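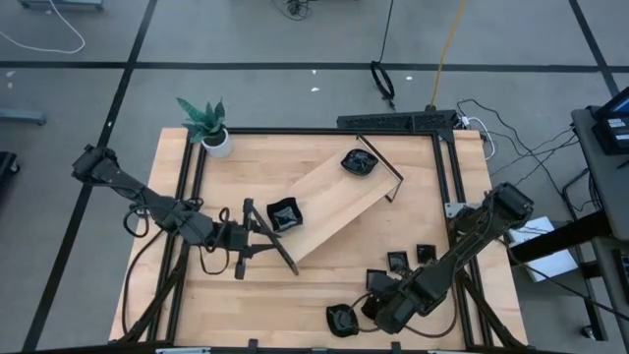

Cestus cell from the head camera, both arms in, black bowls at the upper part and the lower left end of the ramp board.

Re: [cell-dev] Ploveo 5 as default pose source

On Thursday you wrote:

> We think Ploveo is ready to be the default pose source for the Vasoda
> planner. Over 3437 pose estimates on the ramp task the planner rejected
> only 9 as infeasible, so the single head view looks good enough and we
> can drop the side camera from the pipeline. That also gets rid of the
> second calibration, which everyone hates. If there are no objections I
> will merge the config change before the end of February.

I object, or at least I'd like to slow down.

First, the number. A pose the planner doesn't reject is a pose the planner could reach. It says very little about whether the bowl was there. Vasoda will happily plan to a point two finger widths left of the rim and report success, and your 9 would stay at 9. I went through the same log and compared the head estimate with the side estimate wherever both existed. They disagree by more than the grasp tolerance in 974 of them. I don't know which one is right in each case, and neither does the log. That's my problem with throwing one of them away.

Second, the objects. We picked black bowls with shiny insides, and the fingers are black, and so are the cables along the arms. From the head view a finger next to a rim is dark on dark. I've watched the segmenter take the fingertip and the rim as one blob and put the center of the "bowl" somewhere in between. The confidence on those was high, too. I would not trust that score for gating until somebody plots it against real error, and I can't find that plot in the Ploveo branch.

Third, the slope. The planner config still treats the board as a fixed plane measured once by hand. If the board gets nudged, the head camera sees it as a slightly different rectangle and the fit soaks up the difference as bowl height. From the side you get a much better look at the tilt.
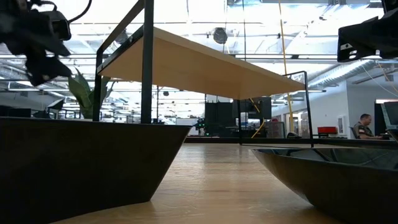 Low view across the tabletop, board on its black supports, a gripper at each upper corner.

I know what the reply will be: that view is awful for poses, the near bowls fill half of it, and the ceiling lights blow out the top. Agreed on all of it. I'm not asking for bowl poses from there. I'm asking for one plane fit on the board per episode, compared with the stored plane, and a refusal to plan if they differ by more than a threshold. I have a rough version of that running on my machine and it's slow, so I'm not claiming it's ready either.

The Güneş scheduler makes this worse, by the way. It hands out left-arm and right-arm goals from the same perception snapshot, and the snapshot can be stale by the time the second arm starts. 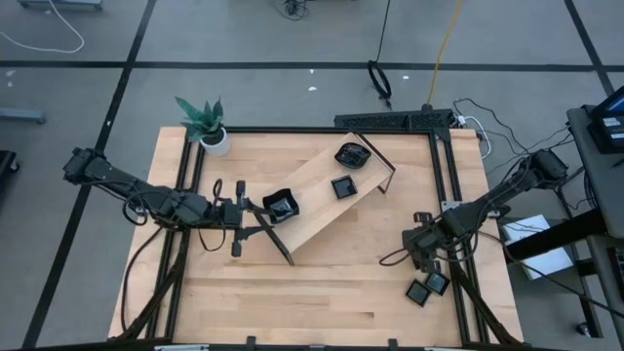 With both arms folded in over the table there is very little slack between the grippers and whatever is under them, so a stale pose is the last thing I want to feed in. At minimum the goal should carry the timestamp of the snapshot and the controller should check it. Right now the field exists and gets filled with zero. See the goal builder, it's hard to miss.

What I'd accept before a merge:

- Ploveo stays behind a flag, off by default
- the error plot, with finger-near-rim cases kept separate
- real timestamps in the Güneş goals
- side camera stays calibrated, even if only the plane check uses it

I could be wrong about how much the 974 matters. If most of those turn out to be side-view errors I'll drop the second point. But then show me, with measured bowl positions. Another planner acceptance count won't do it.

The comparison script is in my branch under tools. It expects the old log format, so run the converter first or it will crash on the gripper fields.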